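Zullivano rectangular ceiling lights, fluorescent: review after 18 months
Written by Fitriani Wibisono, 5 November 2020

I bought these lights for our workroom at Arancibia, and I want to write down my experience, as I could find very few opinions before I ordered. Please excuse my English in some places.

Our room is on the upper level of the building. It has a white ceiling with open beams and long white pipes, and it is quite high, so a weak lamp is lost there. The old lights were yellow and made a noise like an insect. We work with small parts and screws, and in the winter my eyes were very tired by four o'clock.

The whole order cost 1,773 dollars with delivery, without the electrician. It is not a small amount for us. A cheaper set from Lunside was also on my list, but the seller could not tell me the color of the light, and this was important to me.

Installation was done by Faizal Ismail, who did the wiring in our building before. He was content with the metal body and less content with the paper instructions. The drawing shows the cable coming in from the wrong end, and he had to take the first light down again. After this it went well. It is good to have a second person on the ladder, as the housing is long and bends a little if you hold it only in the middle.
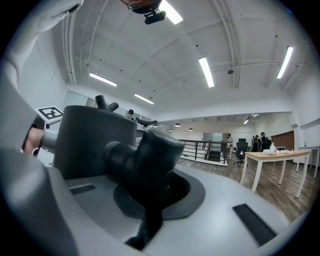

The ceiling lights in use. Farther back, behind the railing, is the part with the four small pendant lamps.

What I like most is that the light is even. When I stand at the bench I still have a shadow from my hand, but it is soft and I can read the numbers on a small screw. The color is white and a little cool. For work it is correct. For a room where you drink coffee and talk I would choose something warmer, and for this reason we kept the pendants from Wisia over the lower part. They are small and do not give much light, but people like to stand there.

Now the things I like less. The tubes need a moment before they have full brightness, especially on a cold morning. We replaced 2 tubes already, both in the first April, and the shop sent new ones without discussion, but we waited for them and one corner was dark. The cover is closed with small plastic clips. One clip broke when I cleaned the dust, although I was careful. You cannot order the clip alone, you must order the complete cover, and I find this not right for this price.

The lights also cannot be dimmed. It is written on the box, so I do not complain, I only mention it for other buyers. If you want to dim, look for LED panels. Faizal recommended them to me from the beginning, and maybe I should have listened. The electricity bill did not become smaller with the new lights.

I give 4 stars. I would buy them again for a room with a high ceiling, and I would order one spare cover in the same package.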